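Household and shop-floor chore automation

Chore automation is the use of machines for small manual jobs in homes, laundries and workshops: folding, sorting, wiping, loading, putting away. As of 12/01/2025 the short answer to "can they do it yet" is some of it, slowly, and mostly in places set up for it. Floor cleaning and lawn mowing long settled. Anything soft is still hard.

Cloth is the usual sticking point. A box keeps its shape when gripped, a shirt doesn't. Edges hide under other edges, dark fabric shows few folds to a camera, and thin layers stick togther. Two arms are commonly used so one can hold while the other pulls.

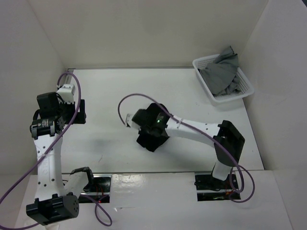
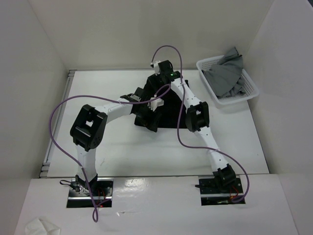

Two-armed cells with a basket and cloth on a white table.

Speeds vary a lot. In the Pletholm trials a towel took 173 seconds from heap to folded square, later 110 with the same arms and new software. A practised person needs a few seconds. Edvin Ekström, who ran the trials, counted 2713 attempts in all and published the failures too. Most common one was picking up two layers at once. Fitted sheets were dropped from the list in February.

Shop-floor work

Further along, as parts are stiff and arrive the same way up. Brannigan uses arms for bin loading and label checks at its Plutau site, staff still clear jams. Mixed bins remain slow. Cable routing, bagging and anything with tape mostly done by hand.

Home use

Few products. The Plorkora folding unit needs garments clipped in one by one, which critics say is most of the chore anyway. Dishwasher loading has been shown many times but usually with known crockery and a rack pulled fully out. Stairs, pets and clutter all unsolved in any cheap machine. Price is the other problem, also noise and the space taken up.

See also: Bimanual manipulation; Laundry; Grippers; Domestic appliances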